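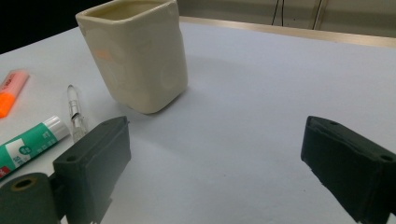 6 December 2018

Plendemlow studio, glaze notes, continued from the last page where I ran out of room.

OK so the kiln is finally cool enough to unload and I've had a good poke through everything. Short version: the new clear is better, the white is still a pain, and I owe Alby an apology about the cones (sorry Alby, they were fine, I was reading them from the wrong side of the shelf).

The firing itself went slower than I wanted. I had the Pryor set to climb at 200 an hour after the early stretch and it just would not keep up near the top. Ngaio thinks one of the elements is going. She had the same thing in June with the bottom one and it limped along for weeks before it quit completely. I put the meter on it before I left last night and the readings on the lower bank were all over the place, so she's probably right. Will try to swap it before the next big load, if I can find where Erlinda put the spare pins. They are not in the pin drawer. They are never in the pin drawer!

Clear glaze, batch 7. This is the one with the extra silica. Hardly any crazing on the Brokalham clay, even on the test bowl I poured way too thick on purpose. I did the freezer and boiling water thing with 2 tiles and then held them up to the window and ran ink over them. One little line near a foot ring and that was it. Very pleased. The old batch would have looked like a road map by now. I want to try it over the blue slip next, mostly because Darcy keeps asking, but also the slip has been shrinking more than the body and I'd like to know whether the new clear makes that better or worse.

White glaze, the Callis recipe. Ugh. Pinholes again on the flat pieces, almost none on the uprights, and I can't work out why. My first thought was bisque not hot enough, so this time everything went through the bisque with a longer hold at the end, and I still got them. Luzius says sieve it again, finer, and stop being lazy about it (his word). He may have a point, I only put it through the coarse mesh because the fine one had a hole in it and I didn't feel like walking over to the other building. It also settles like concrete. I came in and there was a solid puck at the bottom of the bucket and about half my morning went into chiseling it up with a stick. Added a bit of Epsom salt solution and it's floating nicely now, we'll see if it lasts.

Note for whoever mixes next: the scale drifts if you leave it on. Zero it between every ingredient. I noticed when I was weighing the feldspar and got two different numbers for the same scoop, which makes me wonder how many of our "mystery" batches were really just the scale being cranky.

Shelves. The one on the left side has a warp in it now, I can rock it with a finger. Fine for tiles, please don't put anything with a lid on it. Kiln wash is flaking on the top one too. I scraped the worst of it and gave it two thin coats, still needs drying before it goes back in.

Handles: lost another one, same as always, cracked at the top join. I've been wrapping them overnight but I think I'm attaching them when the body is already too stiff. Darcy does hers almost straight off the wheel and never loses any, so I'm going to copy her and quit arguing.

To do before the next firing: find pins, fix or replace the fine sieve, new test tiles with the clear over blue, order more feldspar, wash the splash pan under the wheel. Ngaio has the kiln for her own stuff first, so there's no rush on my tiles.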